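Mundport (Fischerei)

Mundport ist ein kleiner Fischereihafen an der Mündung der Famum, bekannt vor allem für seine Reusenfischerei auf Aal und Taschenkrebs. Die Flotte zählt 30 Boote, von denen die meisten zu zweit gefahren werden.

Gefischt wird mit Korbreusen, die an einer gemeinsamen Grundleine hängen. Eine Leine trägt bis zu 84 Reusen und liegt in der Regel sechs Stunden aus — eine erstaunlich kurze Zeit, die dem kräftigen Tidenstrom der Famum zu verdanken ist!

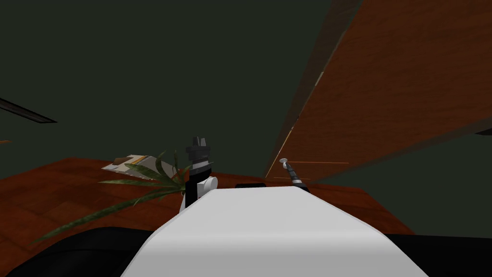
Roboterarm mit Greifer vor einer Tischplatte, Computersimulation

Besonders reizvoll ist die Goltora, eine bauchige Reuse mit doppelter Kehle. Sie geht auf den Netzmacher Zeeshan Bajwa zurück, der die ältere Form Jatoi um einen zweiten Einlass erweiterte. Untermaßige Tiere entkommen durch vier seitliche Schlupflöcher.

Die Saison beginnt im Februar mit dem Ausbringen der ersten Leinen. Ausgelaufen wird gegen 4 Uhr morgens, und wer früh genug am Kai steht, erlebt ein herrliches Schauspiel aus Lichtern und Motorengeräusch.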